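Keep the Cheap Glasses

My kitchen cabinet used to hold two kinds of glasses. The everyday ones sat on the low shelf, and the good ones, a boxed set from Wikström, sat up high where I needed a chair to get them. In 10 years I used the good set maybe twice a year. Last October I gave it away, and I have not missed it.

I think most homes would be better off with one kind of glass, bought cheap and used for everything. Water, juice, wine, iced coffee, toothbrushes if it comes to that.
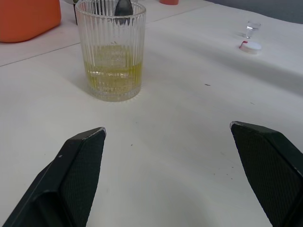 The usual argument against this is that guests deserve something nicer. I have had a lot of people over since October and they drank what I poured them. What guests do notice is a host who winces when a glass gets set down hard. I was that host for years, and it made for short evenings.

Money is the other argument, and it runs the wrong way too. A shop in Hernow sells plain tumblers for less than a cup of coffee each. When one breaks I sweep it up and go on with dinner. When one of the Wikström glasses broke, I spent 9 weeks trying to match it and ended up with one that was slightly too tall.

I will grant that some people love fine glass and use it daily. They should keep it. My complaint is with the stuff we store and dust and move from house to house, waiting for an occasion.
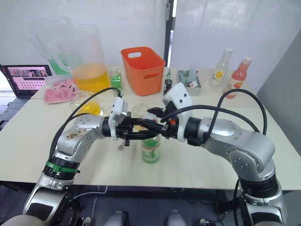 Two arms meeting above a white tabletop.

A table is for putting things on. If you own glasses you are afraid to put there, give them to somebody who isn't, and take back the shelf. Mine holds the rice and the big soup pot now.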